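3.2 Loading the steamer

The kitchen task was chosen together with Gunvor Amundsen, as steamed buns are soft and easily marked. An electric steamer stands on a white table, and the buns are served from a round plate beside it. The holes in the basket must stay partly free, so the spacing of the buns matters. Figure 4 gives the layout with one bun in the basket and three on the plate.
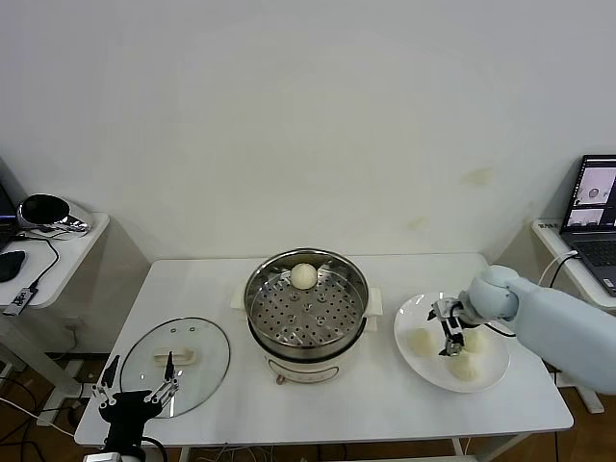 3.3 Closing the lid

A full load is four buns. The lid is glass — the buns can be checked without opening it — and it should sit level on the rim.
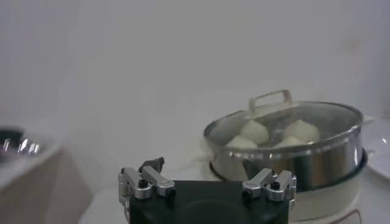
We kept the same type of bun in all 53 loads. Frozen buns from Vunevon were also tried, but they stuck to the metal and were left out of the results.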